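Oltach Hard Wax Oil for Timber Tops

Konstantinidis Timber Care
Product code 1071
Clear satin, 1 litre tin

Oltach is a hard wax oil for indoor timber: kitchen tables, benches, shelves, desks and bare plywood. We have made it in our small workshop on Ister Road since 2009, and the recipe has changed only one time, when we took out the cobalt drier. It goes into the wood and leaves a thin layer of wax on top. The colour becomes a little warmer, like when you wipe the board with a damp cloth, and it stays near to that.

Many customers come to us after a bad experience with varnish. Varnish is hard and looks very good in the first year, but when it chips you must sand the whole top. With Oltach you can repair one spot, on one evening, and the new part will join with the old part after a few days.

Coverage

One litre covers 28 square metres in one coat on smooth hardwood. Softwood and plywood drink more, especially at the cut edges, so please buy with some reserve. We recommend two thin coats. A third coat is useful only on the edges.

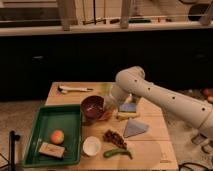
Can I put Oltach over an old varnish?
The varnish must come off first. Sand back to bare timber, finish with 120 grit, and vacuum the dust before you open the tin. If the top was waxed before, wash it with mineral turpentine and leave it overnight.

How to apply

Stir the tin slowly from the bottom for two minutes. Do not shake it, the bubbles will stay in the finish. Put a small amount on a lint-free cloth or a white pad and work along the grain. After 30 minutes wipe off everything that the wood has not taken. This is the step most people do too gently. If the surface still feels sticky under your hand, you have left too much — take a clean cloth and rub again.

The first coat needs one night. Sand very lightly with a grey pad, then apply the second coat in the same way. You may use the table carefully after two days. Please keep hot pots, wet glasses and tablecloths away for the first two weeks.

Cloths with oil on them can catch fire by themselves. Lay them flat outside to dry, or put them in a bucket of water, before they go to the bin.
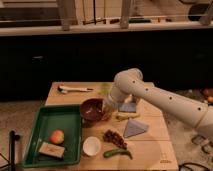 Light timber top with a brown bowl.

Cleaning and care

Use a soft cloth, warm water and a small drop of neutral soap. We sell Grituvex soap for this purpose, but any mild soap without bleach is fine. Once a year, or when water no longer makes drops on the surface, wipe on a very thin coat of Oltach and buff it dry. For our own lunch table we do it every December, before the summer holidays.

Sizes and prices

250 ml tin: $34
1 litre tin: $86
Grey pads, pack of five: $12

Postage is calculated at checkout. We cannot send the oil by air, so orders to Tasmania and Western Australia take longer. Pick-up from the workshop is free on weekdays, please ring first.

For questions about a difficult timber, write to Fotis Athanasiadis at the workshop and tell him the species, the old finish and the size of the top. He answers in the evenings.

Page updated November 4, 2023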